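The thirty-second supper

Silldale readers will have seen the May leaflet from Vernar, the people who sell microwave plates and the little recipe booklets that go with them. Its big promise is "supper from the table top": no hob, no oven, a few plates and a microwave within arm's reach, and each part of the meal done in 30 seconds. Two of us gave it a go. We were not won over.

Let's start with the idea of having the microwave on the dining table. The leaflet makes this sound sociable. In practice you lose a good quarter of the table, the door swings out over somebody's elbow, and everything that normally lives there (glasses, chargers, last week's post) gets shoved to the far end, where it stays.

Then there are the plates. The method wants every item on its own plate, heated alone and set down to wait its turn. By the time the last one has been in, the first has been standing a while, and you're tempted to put it back. The booklet has a chart for this, sorted by wattage, and our microwave falls neatly between two rows. I followed the higher one and wished I hadn't.

And the washing up! One saucepan would have made less of it.

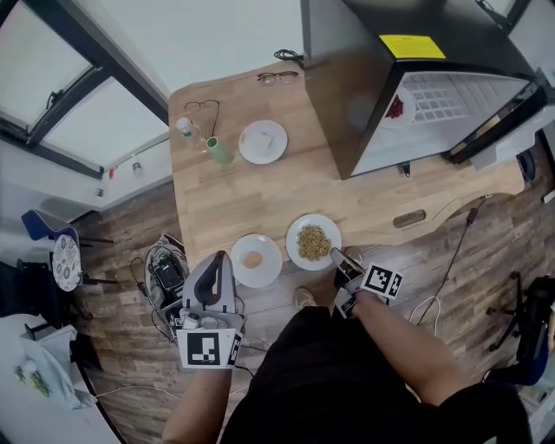 Plates out on the table, microwave door open, one more plate inside.

A neighbour swears by the Sterar version, which stacks, so you can do several plates in one go. Perhaps. I've yet to see a stack come out evenly heated, and I'd want to try hers before I paid for mine.

In fairness, it does suit small leftovers. If you have a spoonful of this and a slice of that, keeping them apart is no bad thing, and anyone who hates their food touching will be happy. The booklet is also nicely printed, with large type.

Ours is in the swap box by the door if you'd like it. The plates we're keeping, as they're perfectly good plates.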